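Início | Cursos | Projetos | Biblioteca | Contato

Relatório de projeto: Hábitos de leitura em voz alta na escola Orellana

Autores: Khôi Nghiêm, Duyên Hoàng e Liên Hà
Orientação: Hannelore Kröger

Última atualização: 12 de abril de 2020

1. Introdução

O projeto começou com uma pergunta da disciplina de Língua e Sociedade: os alunos entendem melhor um conto quando o ouvem ou quando o leem em silêncio? Escolhemos trabalhar com contos curtos, porque cabem numa aula e permitem conversar sobre o texto logo depois. A escola Orellana cedeu a sala de leitura e autorizou a participação de uma turma.

2. Método

Participaram 20 alunos, divididos em dois grupos. Usamos 12 contos da coletânea Lerkus, todos com vocabulário parecido. Em cada sessão, um grupo ouvia o conto lido por um de nós e o outro lia o mesmo conto em silêncio. Na sessão seguinte, os grupos trocavam de tarefa.

Depois da leitura, cada aluno recontava a história por escrito, sem consultar o texto. As recontagens foram avaliadas por três critérios: ordem dos acontecimentos, personagens e desfecho. Khải Ngô, que não assistiu às sessões, corrigiu as folhas sem saber a que grupo cada uma pertencia.

3. Resultados

Nos contos com muito diálogo, os alunos que ouviram a leitura lembraram melhor quem disse o quê. Nos contos mais descritivos, a leitura silenciosa deu recontagens mais completas, sobretudo na ordem dos acontecimentos. O desfecho foi lembrado de forma parecida nas duas situações.

Vários alunos disseram que, ao ler sozinhos, voltavam atrás quando perdiam o fio. Quem ouvia não podia fazer isso, e alguns pediram que repetíssemos um parágrafo. Não repetimos, para manter as sessões iguais.

4. Discussão

O ritmo de quem lê parece ter influência. Duyên lê mais devagar e faz pausas entre as falas; Khôi lê mais depressa. Como não distribuímos os contos de forma equilibrada entre os leitores, não podemos separar esse efeito do efeito do próprio texto.

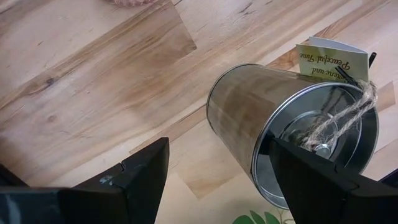 Também faltou controlar a familiaridade com as histórias. Dois contos já eram conhecidos de parte da turma, e as recontagens deles saíram mais longas nos dois grupos. Numa nova versão do projeto, prevista para julho, queremos usar textos inéditos e gravar as leituras com uma única voz.

5. Bibliografia de apoio

Coletânea Lerkus de contos breves, edição escolar.
Cadernos Olano de didática da leitura, volume 2.

3 comentários | 12 compartilhamentos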